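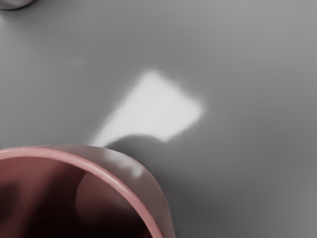 Keeping the old relay logic wired in parallel for a month sounded like a waste of cabinet space, a reader wrote under the January notice on the Justulside pumping station, and it would be useful to know whether the changeover time on the schedule was ever met. It was. The final transfer to the new control panel took 45 minutes against a planned window of two hours, with the wet well held below its high-level alarm throughout.

Felcombe has now closed out the station contract. The scope covered one main control panel, a 600-amp distribution section, replacement of the level instruments, and a new operator screen in the valve gallery. The panel was built and wired in the Ruddock shop and shipped in two sections to clear the station's access door.

The control system handles 342 input and output points. Most are discrete signals from valve limit switches, motor starters and door contacts. The analog points are level, flow, discharge pressure and motor winding temperature. Every point was checked from the field device to the screen before the pumps were released to automatic, and the signed loop sheets are part of the turnover package.

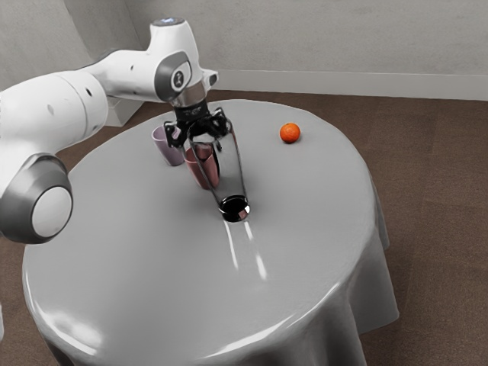 Rendering: robotic arm and gripper above a drinking glass on a round table.

Pump sequencing runs on the Flulo controller, which alternates the lead pump on run hours. The previous arrangement alternated on each start, and short cycles during low inflow had left one pump with far more hours than the others. The lag pump start level has also been raised, and a minimum off time was added to each starter.

Loss of the level transmitter no longer stops the station. The controller compares the transmitter with a set of backup floats. If the two disagree for longer than the set delay, it raises an alarm and continues on the floats alone. The same logic applies on a transmitter wire break. Return to normal control requires an operator reset at the panel. 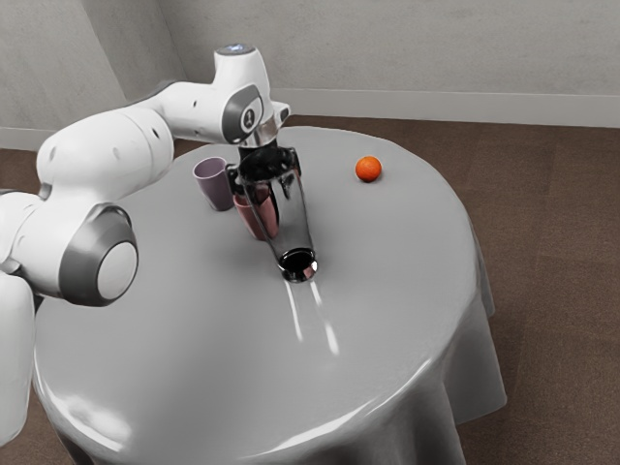
Felcombe | Controls Engineering Department

Two items came out of the site acceptance test. The discharge pressure signal picked up noise when the largest drive was running above half speed; the cable shield had been grounded at both ends and is now grounded at the panel only. The door fan thermostat was set too low and ran the fan continuously. Both were corrected before handover, and the drawings were reissued at revision C.

The relay cabinet stays in place, isolated and tagged, until the station owner schedules its removal. Spare fuses, one spare power supply and a programmed backup memory card are stored in the pocket of the left-hand panel door. Requests for the as-built drawings or the alarm list should quote the Justulside job name and go to the Ruddock shop office, open until 4:30 p.m.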